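Subject: Re: [ullby-linens] Softener, yes or no
From: Zlata Dmytriv

Ihor Marchuk wrote:
> I ran the same sheets through with and without softener for
> 6 washes. No difference I could feel. My wife says I have
> hands like a roofer, so weigh that as you like.

Ihor, I gave up softener in December and my towels have started drying people again, a service I had forgotten they offered. Vinegar in the rinse, half a cup, and the smell is gone by the time they come off the line. Cotton only - I wouldn't try it on anything with elastic.

The creases are another matter. I don't iron bedding and at my age I'm not going to start.

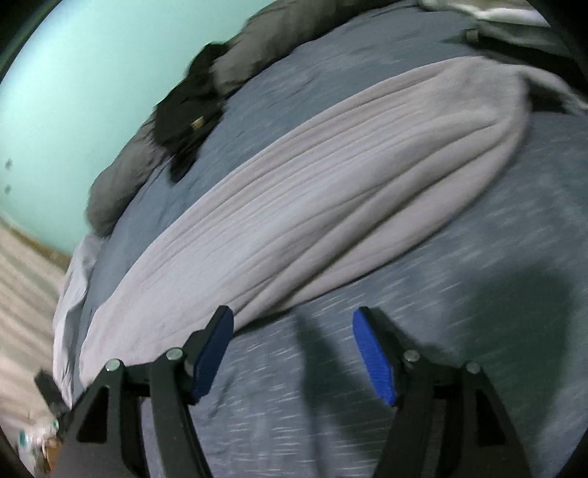 Yevdokiia Savchuk wrote to me off-list that creases come from the spin and softener has nothing to do with them. Drop it to 500, she says, and hang everything while it's heavy. I tried it. The floor under the line got a good wash too.

Vsevolod, you promised us the page from the Larkar manual about the dispenser drawer. Mine still holds back a blue puddle after every load, and I haven't put anything blue in it for months.

Zlata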